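Stukcombe households told to chop their own peppers and save

Sat 16 November

Shoppers in Stukcombe could save a tidy sum on their groceries by cutting up their own peppers, according to a leaflet that began landing on doormats this week. How tidy depends on which page of the leaflet you read.

The campaign comes from Esdale, the kitchenware chain with a shop on the precinct, and it is called Whole Veg, Whole Year. It wants people to stop buying bags of ready-sliced vegetables and go back to a knife and a board. Esdale sells knives and boards.

On the front cover, in large letters, is the claim that an average household spends 50p more on a bag of sliced peppers than on the same weight bought whole. The back cover says this adds up to £104 a year. To get there you would need to buy four bags of sliced peppers every week without missing one, and the leaflet does not say where it found the household that does this.

Asked for the workings, the company sent over a page and a half from a survey carried out in September. It had 1689 responses, all of them collected through Esdale's own newsletter. People who sign up for emails about saucepans may well cook more than the rest of us, but it is hard to see what they can tell us about the town as a whole. The question about peppers was also put in an odd way. Respondents were asked whether they "ever" bought vegetables already cut, and a yes was then treated as a weekly habit.

There is a fair point underneath it all. Sliced peppers do tend to cost more by weight, and they go slimy in the bag a good deal sooner than a whole one goes soft in the fridge. Anyone with a sound knife can get through a pepper in about a minute: top off, core out, cut along the pale ribs and lay the pieces skin side down so the blade doesn't skid. You did not need a leaflet for that, though the page that explains it is the best one in there. 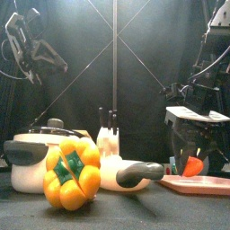
The trouble starts when the leaflet moves on to equipment. Readers are told that an old board "may be costing you flavour" and are invited to bring it in and swap it for money off a new one from the Dronow range. The discount is 50p, and it can be used once. The boards come in several colours, each meant for a different sort of food, and the leaflet suggests that a sensible home should own the full set.

Keeping raw meat away from salad is good advice. Most people manage it with two boards, one for meat and one for everything else, and a sink of hot soapy water. A separate colour for peppers makes sense in a busy restaurant, where a lot of hands share the same worktop. In a flat above the bus station it mainly makes for a full cupboard.

The claim about flavour is the weakest of the lot. Esdale could not point to any test behind it. A spokeswoman said the wording was "based on customer feedback" and that it would be looked at before the leaflet is printed again. She would not say how many copies had already gone out.

At Deák, the greengrocer's on the market side of the square, the campaign has at least started conversations. Staff said several customers had come in with the leaflet and asked if loose peppers really were cheaper. They are, at Deák, by a little, although the green ones are a better buy than the red and the leaflet shows only red. The shop has not been asked to take part and said it had no plans to stock chopping boards.

There is also the matter of what happens to the boards that are handed in. The leaflet says they will be "given a second life". When we rang the Stukcombe branch we were told they were being kept in the stockroom until head office decided. Wooden ones might be sanded and reused, but scored plastic ones are not much good to anyone, and the council's kerbside collection does not take them. If they end up in a skip, a scheme sold as a way to cut waste will have made some.

Esdale says the offer runs until the end of the month and that it will publish the results afterwards. It has not said what would count as a good result. Sales of boards will be easy enough to measure. Whether people in Stukcombe have bought fewer bags of sliced peppers is something the company has no way of knowing, as it doesn't sell them.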